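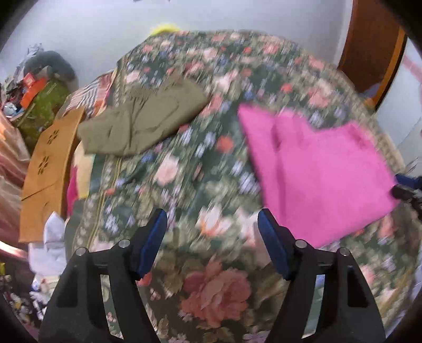
4.2 The bed as a work surface

Folding is commonly treated in the housework literature as the last step of laundering, carried out at a table or on a counter set aside for the purpose. Diaries kept by the 131 households in the Sampaio study give a different account. In most of them the bed was the main place where clean textiles were sorted, folded, and held before being put away, and in many homes it was the only surface large enough for a bath towel to be laid flat. The work was done on top of the bedcover, and items at different stages of handling shared the same surface. In Figure 3, a folded magenta-pink towel and a folded olive-khaki garment lie apart from each other on a floral quilt, with a bunched piece of striped fabric toward the head of the bed. We coded arrangements of this kind as "dispersed," meaning that folded items had separate positions and did not form a single stack. The alternative code, "stacked," was applied when two or more folded items rested directly on one another.

Dispersed arrangements were more frequent in households where one person folded for several others. Participants explained this in terms of destination. A towel belonged in one room and a shirt in another, and keeping them apart on the bed saved a second sorting at the closet. Olga Escobar, who coded the diary entries from Vesasach, noted that the same participants often used fixed positions from week to week. Towels went on the side nearest the door, children's clothing at the foot, and items awaiting repair or a decision near the pillows. These positions were seldom described in the first interview and were mentioned only when participants were asked to talk through a session in their own words.

The bedcover itself received little comment from participants, although it affected the coding. Of the 1,312 items entered in the inventory, 12 were first missed by one coder and recovered on second reading. Small items on densely printed covers were the usual cause. The olive garment in Figure 3 is an instance of the difficulty that a dark green patterned ground can present, while the towel on the same quilt stands out plainly. Coders were therefore instructed to record the cover before any item placed on it and to note whether its pattern was plain, striped, or floral.

The floor and the space beside the bed formed a secondary zone. Bags, cardboard, and hanging cloth were recorded there under the heading "adjacent materials," whether or not the participant associated them with the laundry. The crumpled white plastic bag and the upright cardboard panel with flower-shaped cutouts in Figure 3 were both entered in this way. Maximiliano Valdebenito and Violeta Henríquez reviewed the category in June and recommended that it be kept separate from the count of textiles. The bright pink cloth hanging between the panel and the quilt was retained as an adjacent material under that rule, as its position was outside the sleeping surface.

In 11 households the bed was not used at all. Seven of these were in Pivside, where the smaller bedrooms had bunk beds and folding took place on a sofa or on top of the washing machine. The remaining four reported that another member of the household slept during the day. Their entries are considered in Section 4.3 together with those for shared rooms.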